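The Bandance wipe-clean table covering is supplied by Cunitz for use in dining rooms, canteens, day centres, village halls and other places where tables are laid and cleared several times a day. It is sold by the metre from the roll and as hemmed cloths in fixed sizes. Both forms use the same material and carry the same guarantee.

## General description

Bandance is a woven cotton base with a smooth coating on the upper side. The coating resists tea, coffee, gravy, fruit juice and ordinary cooking oil, provided that spills are wiped up on the same day. The underside is left uncoated so that the cloth grips the table and does not slide when chairs are pushed in. A separate felt underlay may be ordered for polished or glass tables.

The covering is intended for indoor use. It may be taken outside for an afternoon, but it should not be left in direct sun over a season, as the printed colours will fade unevenly along the folds.

## Patterns and colours

The range is offered in plain, striped and printed designs. All printed designs repeat at the same interval, so that two lengths may be laid side by side on a long table without an obvious break.
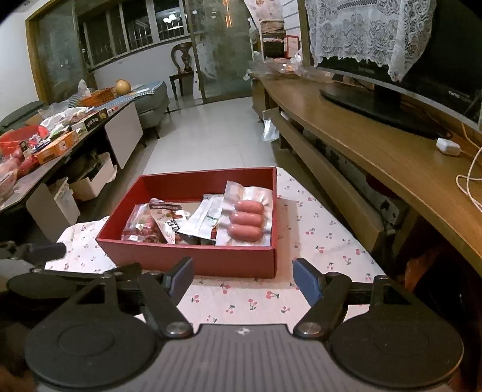
Pattern choice should be settled with the use of the room in mind. Small, scattered prints hide crumbs and light marks between wipings, and they are generally preferred where food is served throughout the day. A white ground printed with little cherries and green stems, for instance, remains bright under artificial light and sets off strongly coloured serving pieces, such as a red open-top box of packaged snacks placed in the middle of the table. Plain dark cloths give a more formal appearance but show dust and flour readily, and customers who choose them usually order a second set.

Sample cuttings of up to 7 designs are sent free of charge to schools, care homes and registered clubs. Other customers pay a small deposit, which is returned against the first order.

## Sizes and supply

| Form | Width | Length | Edge |
|---|---|---|---|
| Roll, by the metre | 140 cm | cut to order | unfinished |
| Square cloth | 140 cm | 140 cm | hemmed |
| Oblong cloth | 140 cm | 200 cm | hemmed |
| Hall cloth | 140 cm | 400 cm | hemmed |

Rolls are cut to the nearest ten centimetres. Cut lengths cannot be returned unless the material is faulty, and customers are asked to measure each table before ordering. A drop of 20 cm on every side is suitable for most seated dining. Where wheelchairs are used, a drop of 10 cm is advised so that the cloth does not catch on armrests or controls.

Round cloths are made to order in the Cunitz workroom. They are hemmed with bias tape in a matching or contrasting colour and require an additional fortnight.

## Fitting

The cloth should be unrolled on the table the evening before it is first used. Creases from packing will normally drop out overnight in a heated room. Stubborn creases may be eased with a hairdryer on a low setting, held well away from the surface. An iron must not be applied to the coated side.

For trestle tables, the Skadelent clip set holds the covering at each corner and at the centre of the long sides. The clips open to fit table tops of up to 4 cm and may be removed without tools. They are supplied in grey or white.

## Serving at the covered table

Wrapped refreshments may be set directly on the cloth. Loose cakes, cut fruit and hot dishes should be placed on plates or boards. The coating withstands warm crockery, but pans taken straight from the hob or oven will mark it permanently, and such damage is not covered by the guarantee. 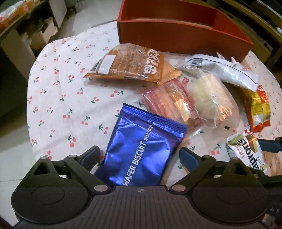 *Wrapped item: a wafer biscuit packet in blue foil.*

Strong food colourings, turmeric, beetroot and red wine should be wiped away at once. Ballpoint ink and permanent marker cannot be removed. Where a table is used for crafts as well as meals, a second cloth kept for that purpose is the more economical arrangement.

## Cleaning and storage

- Wipe with a soft cloth, warm water and a little washing-up liquid.
- Rinse with clean water and dry before folding or rolling.
- Do not use bleach, scouring powder or abrasive pads.
- Hemmed cloths may be machine washed at 30 degrees on a gentle cycle. They should not be spun or tumble dried.
- Store rolled, printed side outwards, on a cardboard tube.

Cloths that have been folded for a long period may show a white line at the crease. The line is a mark in the coating and will lessen with use, although it may not disappear completely.

## Price and ordering

The standard hall pack consists of twelve hall cloths, twelve clip sets and a storage trolley, and is priced at £1,195 including delivery to mainland addresses. Single cloths and roll lengths are priced in the current list, which is revised each July.

Orders from institutions may be placed on account. Enquiries about contract supply, made-to-order sizes or the Mahmoud heavy-duty range for outdoor catering should be addressed to Hollis Quintanilla in the trade office. Telephone lines are open from 9 a.m., and orders received by noon on Monday are dispatched within the same week.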